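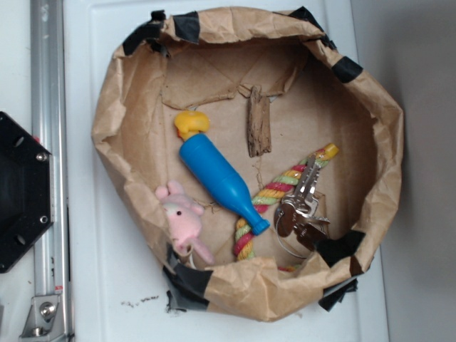 Jullmont Works — Gripper Evaluation Bench

4. Setting up the bag trial

Run this section once for each gripper, first the Dretier two-finger, then the Raudsepp suction cup. Same bag, same toys, same keys.

1. Open the paper bag wide and roll the rim down. Tape the rim. Then tape it again, as paper has opinions.

2. Put in the plush, the bottle, the rope toy, the driftwood and the keys. Lay the keys over the rope. Stand the driftwood against the wall of the bag.

3. Load the Neva controller profile for the gripper you have mounted. The profile for the other one will also load, quite cheerfully.

4. Set grip force to 6 N for the Dretier. Skip this step for suction.

5. Start the run. Each gripper gets 20 attempts, with 4 seconds allowed per grasp.

Note: A pick counts when the object clears the rim. Lifting the whole bag is scored as a miss, however impressive.

CAUTION: Keep hands out of the bag while the arm is enabled. If keys snag on the rope, press stop first and untangle second.

6. Save the log before changing grippers. Neva overwrites it without asking.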